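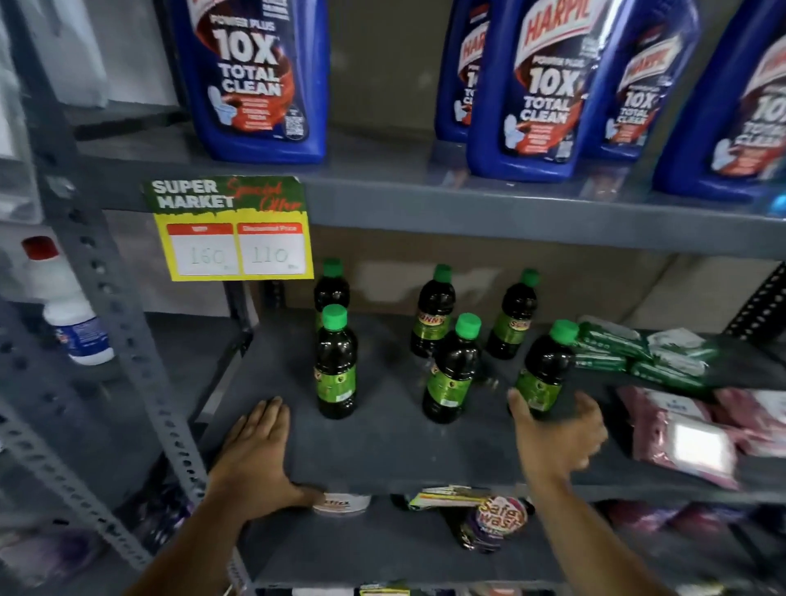
How does a robot know what to do with its hands?

Your eyes and hands work together without you thinking much about it. A robot needs software to do the same job. Software is a long list of instructions that runs on the robot's computer, and it is usually split into parts.

The first part is called perception. A camera sends in a picture made of tiny coloured dots, and perception has to sort those dots into things. Where does one bottle stop and the next one start? Which bit is shelf?

One perception program is called Garnov. Gangadharan Iyer works on it, and in March his team gave it 929 pictures of store shelves to learn from. It still muddled up over 200 of them the first time through.

The second part is planning. A program called Stiver picks where the hands should go and what path they should take to get there. It might try 400 paths in its memory before the robot moves at all. Any path that bumps into something gets thrown out. Bottles that all look the same make this harder, as the planner must keep track of which one it chose. Here the chosen bottle is the one at the front left, with one hand flat against it and the other curled around the label. There are gaps of bare grey shelf between the bottles, so a planner would have some room for fingers.

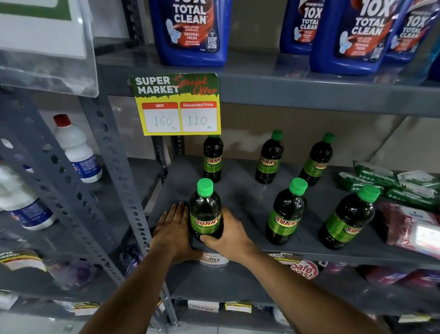
Control is the third part. It turns the plan into movement, a little at a time, and checks again after each little bit. If a hand is too far to the left, control nudges it back. The green screw cap is a handy thing to check against, being much brighter than the dark liquid under it. Gangadharan's controller makes 54 of these checks every second.

Try it yourself. Put a plastic cup on a table, look at it, then shut your eyes and reach for it. You have a plan but no new pictures coming in. Now do it again with your eyes open.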